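Setting Up Ranked Play in Calik

Section 4: Linking your account, building a lineup and joining the ladder
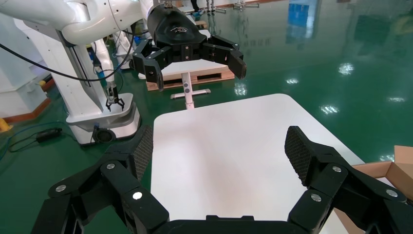 Read this section after you have finished the tutorial matches. Ranked play uses the same rules as casual play, but lineups are locked when a match begins and results are stored on the Prasby server. Casual results are kept on your device only.

Before you begin

You need the current version of Calik, a player name and at least 175 crowns. The crowns are held as a deposit while you are placed on the ladder. They go back to your purse when your placement matches are finished. If you leave placement early, the deposit stays held until you return.

4.1 Linking a Prasby account

1. Open the main menu and select Profile.
2. Select Link Account.
3. Enter the email address for your Prasby account. If you do not have one, select New and follow the prompts.
4. Type the code sent to that address. Codes are case sensitive.
5. Wait for the Linked label to appear next to your player name, then close the menu.

Note: A Prasby account can be linked to 2 devices at once. Linking another device signs out the one that was used least recently. Any match in progress on that device is scored as a loss.

Caution: If both the device and the server hold a saved game, Calik asks which one to keep. The other is erased and cannot be recovered. Check the crown total and the player level shown under each save before you confirm.

4.2 Building a ranked lineup

A ranked lineup has 9 units and one banner. Duplicate units are not allowed. Units above your current level can be viewed in the editor but cannot be placed.

1. From the main menu, select Lineups, then Ranked.
2. Choose an empty slot.
3. Drag units from the tray to the board. The front row takes guards and riders. The back row takes archers, casters and builders.
4. Select a banner. The banner effect applies from the first turn and cannot be changed during a match.
5. Check the supply meter on the right. A lineup with a total supply cost above 1000 cannot be saved.
6. Select Save.

If the Save button stays gray, select the warning icon on the supply meter. Calik marks the units that break a rule. The usual fault is a caster placed in the front row after a row swap.

Note: Lineups built in casual play can be copied to a ranked slot with the Copy To command. Event units are removed during the copy and their places are left empty.

4.3 Placement matches

Placement sets your starting division. Stendia is the lower division and Dissanayake is the upper one. Both use the same maps. Turn timers are shorter in Dissanayake, and the opponent's banner stays hidden until the first turn ends.

1. Select Play, then Ranked.
2. Choose your saved lineup. The deposit is taken at this point.
3. Select Find Match. Searching continues if you open another menu, but stops if you close the game.
4. Select Ready when an opponent is found. If the ready timer runs out, you return to the Play screen and the match is not counted.
5. Repeat until the placement bar is full.

Your division is shown on the Profile screen when the bar fills. You can change lineups between placement matches. A draw adds to the bar in the same way as a win or loss.

Caution: Do not switch between Wi-Fi and mobile data during a match. Calik treats the change as a disconnect. You can rejoin from the Play screen while the turn timer is still running. After that, your units hold position and the opponent takes the next turn.

4.4 Weekly reset

The ladder resets every Wednesday. Matches that are still being played at the reset count toward the old week. Rewards are sent to the in-game mailbox and must be claimed by hand before the next reset.

Your division is kept through the reset. Your position inside it is not. Players who completed no ranked matches during the week keep their lineups but receive no reward.

4.5 Common problems

"Lineup out of date": a unit has changed in a balance update. Open the lineup, review the supply cost and save it again.

"No opponents found": turn off the Same Region filter under Play, then Options. Search again.

Crowns missing after placement: restart the game and open the purse. If the deposit is still listed as Held, at least one placement match has not been scored. Use Settings, then Sync Now.

Linked label missing: sign out, restart the device and repeat the steps in 4.1. Do not create a second account — match history cannot be moved from one account to another.

Team ladders use a different lineup size and are covered in Section 5.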